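Setting up the panel task in the simulator: a club walkthrough 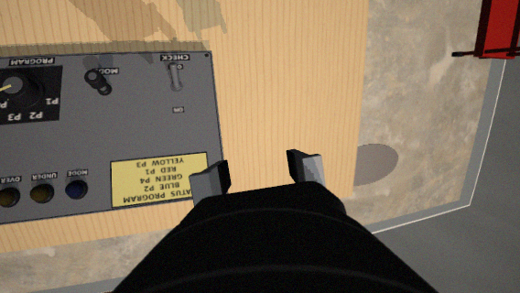

The gripper at the panel, wrist view. The instruction label reads upside down from this side.

Most guides to the Sketora simulator tell you a beginner can have an arm turning a dial in an afternoon. Our club at Sumton has been at it since autumn and I don't believe a word of that. You can get the arm to the dial in an afternoon. Getting it to stop at the right position is another matter, and that is what this page covers.

You need the club copy of Sketora, the panel task file, and a computer that isn't one of the old ones by the window. Ignore the quick start video. It uses a menu that has since moved.

Step 1. Read the panel before you move anything

The job is on the yellow label, headed STATUS PROGRAM. It matches a colour to a position on the knob:

BLUE P2
GREEN P4
RED P1
YELLOW P3

Copy it onto paper the right way up. Two teams worked from the screen last term and both mixed up P2 and P3. The order on the label doesn't follow the numbers, so don't assume it does.

Step 2. Turn off random starts

The task file moves the arm's starting place on every run. We're told this makes for better programs. It may do later on, but at first it only means you can't tell a bad program from an unlucky start. Fix the seed at 19 so everyone in the club sees the same thing.

Step 3. Approach from above

Bring the gripper in high, fingers apart, and lower it over the knob. If you come in from the side you risk catching the MODE or CHECK switch, and the score sheet takes off 8 points each time. Set the approach speed to the lowest value. The default is there to make the demo look good.

Step 4. Close, turn, let go

Write these as three separate moves with a pause after each. The Skeno add-on offers a single "turn to" command, and I'd leave it alone. It reports success when the fingers have turned, whether or not the knob went with them. Check the yellow pointer line yourself.

Step 5. Run it more than once

One good run proves very little. Our best team saved a clip of theirs, showed it to everybody, and then failed the next four. Before entering the Väisänen round in April, we ask for a full batch of 900 runs left going over lunch. The first team to try it got 565 correct. They were disappointed, but I thought it was the first believable number anyone had brought me.

Common faults

Fingers close on nothing: the height is wrong, usually because somebody measured from the board and forgot the panel.

Knob stops between positions: lengthen the pause before letting go.

Works at home, fails at club: check the seed.

Whether any of this would carry over to a real arm, I can't say. The Sketora pages claim it does. We haven't got an arm to try it on, so treat that as advertising for now.

Page last changed 17 March 2020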